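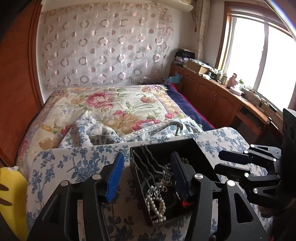 This page was last changed on 2025-09-19.

A catch-all jewelry box is a small container, usually open or with a lift-off lid, in which necklaces, bracelets, hairpins and other small ornaments are kept together without dividers. It is one of the most common household containers anywhere, and one of the least written about! Collectors prize the fitted case with its velvet slots and ring rolls, but the plain box that sits on the dresser, the nightstand or the bed while someone gets dressed sees far more use.

Contents

The typical box holds a mix of costume pieces and a few things of real value, all in one pile. Bead and pearl strands, chains, cord bracelets, bangles, single earrings and hair accessories are the usual finds. Hairpins are very common guests, even though they are not strictly jewelry, and so are spare clasps, safety pins and buttons waiting for a shirt that may have left the house years ago.

Dark interiors are popular because pale beads and silver-colored metal stand out well against them. Black card, painted wood, tin and plastic are all used. Many boxes began life as packaging for a watch, a gift or a pair of gloves, and makers noticed: the Unetti gift box, a lidded square of stiff black card, was sold empty for home use after shoppers kept asking for it.

Tangling

Anyone who has kept chains in an open box knows the result. A fine chain has hundreds of small links, each able to catch on a neighbor, and a loose end will work its way through any loop it meets. Long, thin and flexible pieces tangle most. Large beads tangle least, but they make wonderful anchors for everything else, and a chain wrapped around a pearl strand can take a good while to free.

The hobby writer's guide Bednárik, a favorite among home jewelers, sorts tangles into 4 grades, from the "lazy loop," which falls open when lifted, to the "nest," which has to be laid flat and worked with two needles. The same guide advises opening every clasp first and never pulling on a knot.

Sorting

Sorting a catch-all box is a pleasant job and needs very little equipment. A bed or a table with a cloth over it works nicely, as small pieces do not bounce or roll as far on fabric as they do on a bare surface. A plain cloth makes tiny parts easier to spot than a printed one, though floral tablecloths and quilts are what most homes have on hand. 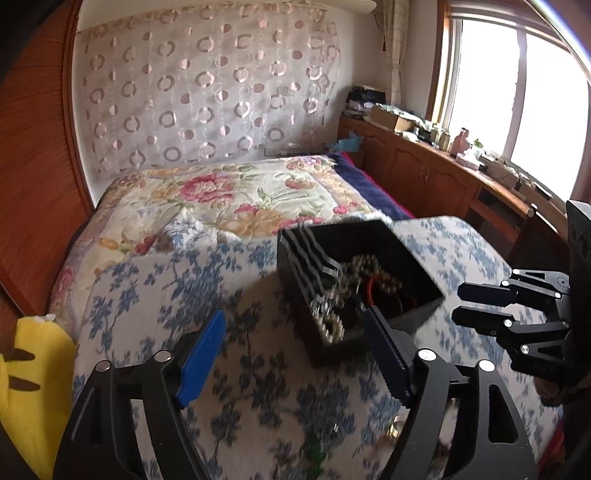 Open box of mixed jewelry on a floral tablecloth, with a few small pieces lying loose on the cloth.

Bulky items such as bangles and beaded bracelets are lifted out first. Cords and ribbons follow, and the chains are left for last, when there is room to spread them out. Loose stones and stray earring backs collect at the bottom of the box and are best tipped into a saucer. A box of 100 pieces can be sorted in an evening, with time left over for trying things on, which for many people is the best part!

Customs and collecting

In the town of Flandach, a swap fair held each October is given over to unsorted boxes. Sellers may not remove anything once the box is on the table, and buyers may look but not dig. The largest fair so far drew 600 boxes. The Junesik collection, shown there every year, keeps 20 of them exactly as they were bought, knots and all.

See also

Trinket dish
Ring roll
Button tin
Costume jewelry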